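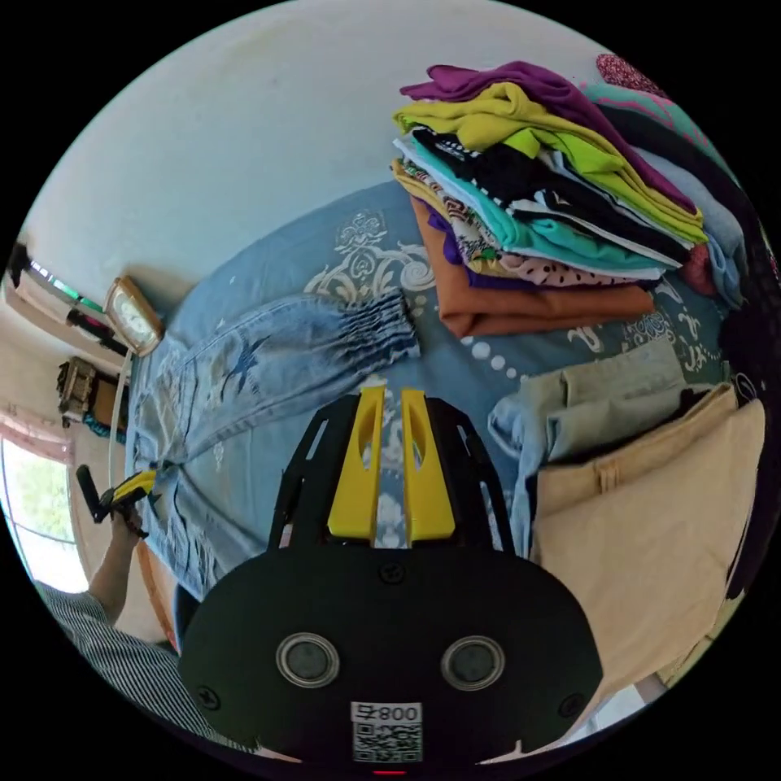

The blue sheet set, spare bed

Padby Home Chat > Bedding and laundry > Patterned sheets, worth it?

saltbush_mum
Finally caved and bought a patterned set from Olledon after years of plain white. 332 dollars for the queen, which made me wince, but I love the colour! Anyone know if they fade? Our line gets full sun till 3 pm.

gumleaf70
Mine went grey-ish by February, and that was drying them in the shade. I wouldn't pay that again. Got a Cloltham set for 70 and it's outlasted the fancy one.

tin_roof
Disagree with gumleaf, sorry. Olledon is fine if you wash cold and skip the softener (softener is what wrecks them). Thread count is a con though, my 302 feels nicer than my 600 ever did.

saltbush_mum
Okay, cold it is. Other question, can I chuck jeans in the same load? Everything gets sorted on that bed anyway. Old faded pair, frayed hem, back pocket with the dark stitching.

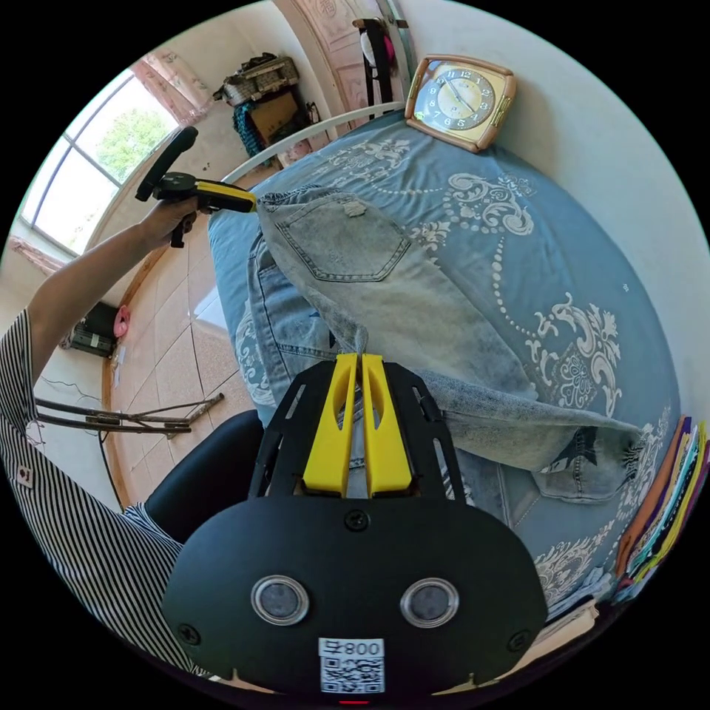

Re: jeans in with the sheets?

gumleaf70
No no no. Zips and rivets pull threads, and a loose hem sheds fluff all through your pillowcases.

tin_roof
Meh, I've done it for years. Faded denim's got no dye left to lose. Turn them inside out and do the zip up.

quokka_lane
With gumleaf on this one. Also has anyone tried the Layug wool wash on cotton? Mum swears by it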